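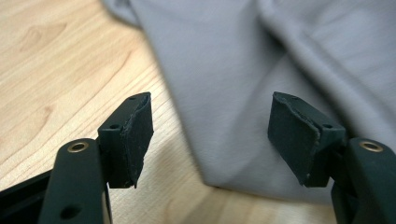
Table cloth (household linen)

A table cloth is a piece of fabric laid over all or part of a table. It protects the surface from scratches, spills and heat, and it softens the sound of dishes. The term covers full cloths, which hang over every side, as well as smaller pieces such as runners, toppers and half cloths, which leave part of the table bare.

Use on wooden tables

Partial covering is common on tables with a visible grain. The cloth is placed where wear is expected and the remaining wood is left open. Light woods show stains from tea, ink and cooking oil more readily than dark ones, and household manuals usually advise a cloth during meals and craft work. A cloth left in one position for several months may produce an uneven tone, as the uncovered wood changes color with exposure to daylight. Turning or moving the cloth every few weeks reduces the effect.

Fabrics and color

Cotton, linen and blends of the two are the usual choices. Plain gray, cream and white cloths are widely used in workrooms and dining rooms alike. Heavier fabrics drape in broad folds and stay in place - lighter ones shift easily and are sometimes weighted at the corners. A drop of 25 centimeters over the edge is customary for everyday use, although formal settings call for a longer one.

The Drernton survey

The Drernton Museum of Domestic Life holds 50 table cloths from private homes, of which 35 are partial cloths. The collection was cataloged by Yanti Chin, whose notes record the size of each piece, its hem and any mending. Narendra Vishwakarma later added a section on storage. The catalog is open to readers each October.

Care

Cloths are shaken out before washing, and marks are treated while fresh. Linen is best ironed slightly damp. A damp cloth should not be left on bare or waxed wood, where it can raise the grain or cause pale rings. For storage, rolling is preferred to folding - repeated creases weaken the fibers along the same line.

See also: Place mat; Table runner; Wood finishing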